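Keeping a PC gaming corner clean, quiet and cheap to run

Household Tips > Computer and Games
by Britt-Marie Hovland

Quick ones today, in no order. Mostly for people with an older desktop and a pile of older games.

Dust first. Shut down, unplug, hold the power button a few seconds. Side panel off. Canned air in short bursts, can upright. Hold the fan blades still with a finger or a pencil eraser, dont let them spin up. Front filter goes in the sink with a drop of dish soap. Dry overnight. Not in the dryer, I tried.

Do this every 3 months. More with a cat.

Keyboard. Take a photo of it before you pull the keys. Keys in a mesh produce bag, bag in a bowl of warm soapy water, swish, rinse, towel. Crumbs come out of the base with a dry paint brush. Arrow keys get the worst of it if you play anything with a lot of walking.

Sticky mouse wheel -- rubbing alcohol on a cotton swab, roll it through. Let it dry before you plug back in.

Game discs. Wipe from the center straight out to the rim, never in circles. Microfiber or an old clean T-shirt. Toothpaste sometimes works on a light scratch, plain white kind, tiny dab. Do not do this on a disc you love. Deep scratches, forget it.

Disc storage. I had 41 jewel cases and threw out nearly all the plastic. Sleeves in a shoe box now, index cards for dividers. Write the serial key on the sleeve AND in a notebook. The sticker on the manual will fade on you. Mine did, lost a whole role-playing game that way, more than 100 hours in it.

Saves. Old games hide them in odd places. Could be Documents, could be the install folder, could be some hidden folder under your user name. Search the game's name plus "save", copy whatever turns up to a USB stick, label the stick with masking tape. Before you reinstall, not after.

Cables. Bread bag clips, one per cord, name on each in marker. Power strip screwed to the underside of the desk so the vacuum can get under. Ottmar Oltmanns wrote in to say he uses toilet paper tubes in a drawer for the spare cords, one cord per tube. Stole that. Works great.

Heat. Tower off the carpet. A board or a big cutting board under it is fine, or a couple of bricks with felt on top. Leave a hand's width behind it. If the fan roars in every cut scene, cap the frame rate in the settings menu, older games run at silly speeds on the title screen for no reason.
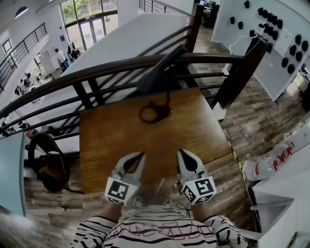
Screen. Off and cool. Dry cloth first, then barely damp with plain water. No window cleaner. No paper towels.

Headset pads -- damp cloth, drop of baby shampoo, wipe again with clean water. Flaking ones, just buy new pads.

Chair squeak. Flip it, tighten every bolt, dab of petroleum jelly where metal rubs metal. Wipe off the extra or it ends up on your pants.

Night play. Folded bath towel under the keyboard, the people downstairs hear less clacking. Lamp behind the monitor insted of over your shoulder, cuts the glare.

Drinks. Lid. Always a lid. And on the side away from the mouse.

More in June, probably controllers and stick drift. Send yours in.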